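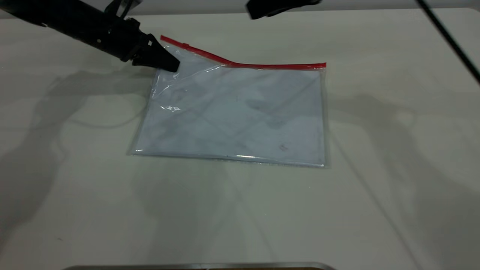

# How to Take a Castle Without Knocking

Say you are a duke, and you want the castle on the next hill. The duke inside would like to keep it. What do you do?

In the movies, you run at the walls and yell. Real armies in the Middle Ages did try this. It went badly for the people in front.

So most of the time they sat down and waited. This is called a **siege**. You camp all around the castle, block the roads, and let nothing in – no bread, no beans, no cousins coming to help. Then you wait for the people inside to get hungry.

The trouble is that you get hungry too. An army in a field eats everything nearby, and then it has to send for more. It also has to go to the bathroom somewhere. Camps got so filthy that sickness often beat an army before the castle did.

## What was in the pantry?

A smart lord filled his cellars long before trouble came. Good siege food was dull food:

- dried peas and beans
- grain, plus a mill to grind it
- salted meat and fish
- hard cheese (very hard)

Water mattered even more. A castle with a deep well could hold out for months. A castle without one had to hope for rain.

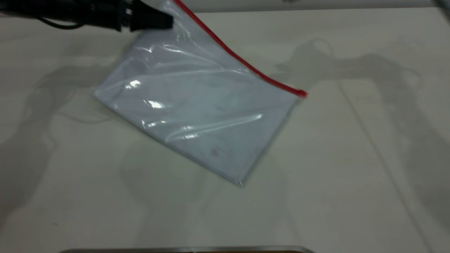

*A clear zip-top bag with a red seal.*

## Digging for victory

Bored attackers sometimes dug a tunnel under a wall and propped it up with wood. Then they set the wood on fire. The props burned, the tunnel fell in, and if all went well, so did the wall.

Defenders listened for the digging. One trick was to set bowls of water on the ground and watch for ripples. If the water shivered, it was time to start a tunnel of your own and go meet the neighbors.

*Written by Marites Quiambao*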